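Catalog > Household > Bath and Cleaning > Gallery 4

Bath and Cleaning Items: Gallery 4

Text and selection by Rahel Mayrhofer

Gallery 4 covers small soft goods from the bath and cleaning section of the Cadport household index. The index currently lists 1413 items. Of these, 193 fall under bath and cleaning, and the entries on this page deal mainly with mesh, foam and felt. Hard goods (brushes with rigid handles, soap trays, squeegees) are in Gallery 5.

Entries give the common name first, then the construction, then notes on storage and wear. Trade names are left out of the headings. Where a product line is mentioned in the text, it is because the sample on the shelf came from that line. Dimensions are recorded in the index sheets and are not repeated on this page.

Mesh pouf

Also filed as bath puff, shower puff and net sponge. The usual construction is a length of tubular nylon netting, gathered and tied at the center so the folds open outward in all directions. The tie cord is normally left long enough to form a hanging loop. Lather comes from air trapped between the layers, so a pouf with more netting generally foams with less soap. Weight of netting varies a good deal between makers, and two poufs of the same diameter can differ noticeably in the hand.

Color is a poor guide to grade. Pale shades show soap residue less than dark ones, and the creases always look deeper in tone than the outer edges. Sort by netting density and by the condition of the tie. 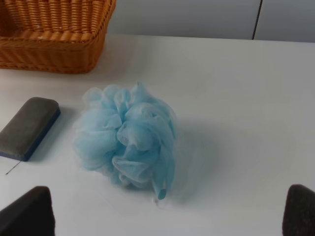 Sky blue pouf on a white tabletop, with a longer flap of mesh hanging down toward the bottom right. The gray block to its left has a thin dark blue edge and resembles a whiteboard eraser or a cleaning sponge. A woven wicker basket stands in the upper left corner.

Storage and wear

Hang poufs by the loop between uses. A pouf left in a closed tub stays damp at the core long after the outer folds feel dry. For shelf storage, place them in an open basket, one layer deep, without pressing. Compression flattens the ruffles, and heavier netting takes longer to recover.

Loose outer layers are normal and can be left alone. A pouf is withdrawn from the index when the center tie slips and the netting starts to unroll into a tube. Retying is possible with 2 turns of waxed thread, pulled tight and knotted on the cord side. Retied poufs are marked R in the index.

The Feltari samples in this section are kept in the second drawer, separate from the Janssen set. The two sets had been mixed until April, and some 200 labels were reprinted after the split. If a drawer label and an index sheet disagree, follow the sheet.

Block-shaped items

Erasers and cleaning sponges of similar shape are easily misfiled. Check the working face: felt goes under office supplies, open-cell foam under cleaning. Items with a backing strip are filed by the face and not by the backing. Unconfirmed blocks stay in the Zaltedside tray until the material has been checked by touch, normally on Thursday.

Corrections to any entry should quote the gallery number and the heading. Send changes to drawer locations separately.

This site uses cookies to remember your display settings. Accept | Manage settings

Cadport Household Index | Contact the catalog desk | Back to top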